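The Slow Business of Moving Into a Smaller House

My parents' old place in Aldale had 33 years of us in it, and when my sister and I finally talked them into something smaller over in Hanance, we figured on a couple of weekends and a rented truck. Well! We started in June and were still at it when the leaves came down, and I've come to believe that's about the right pace.
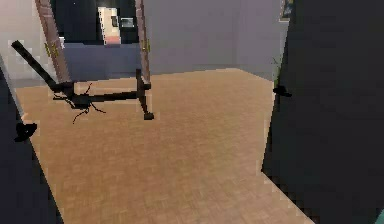

The books went first, all 322 of them (my mother kept a list, naturally), and every one had to be opened in case there was a letter inside. There were letters in plenty. My father read them out loud at lunch, which is a lovely way to spend a day and a terrible way to empty a shelf.

If you're starting on a move like this, begin with the things your folks don't love. Ours let go of 70 jelly jars without a murmur – the gravy boat took a month.
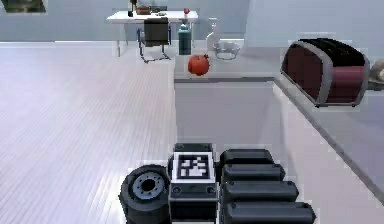
Photo courtesy of Kamata

We also learned to ask before we offered. My sister had the piano promised to a cousin before anyone mentioned it to my mother, and there was a cool week or so after that. In the end it went along to Hanance, where it takes up half the den and gets played every evening.

Neighbors who've been through it had plenty to tell us, too.

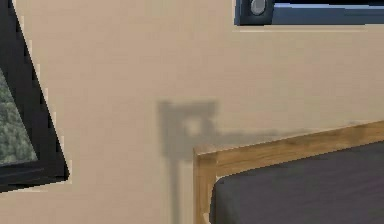 One of them said she'd saved a single box marked "later" for each room and didn't let herself open any of them until she'd slept in the new house for a full season, and by then she could give most of it away and feel fine.

My parents have four such boxes in the hall closet. My mother says she'll get to them after Easter.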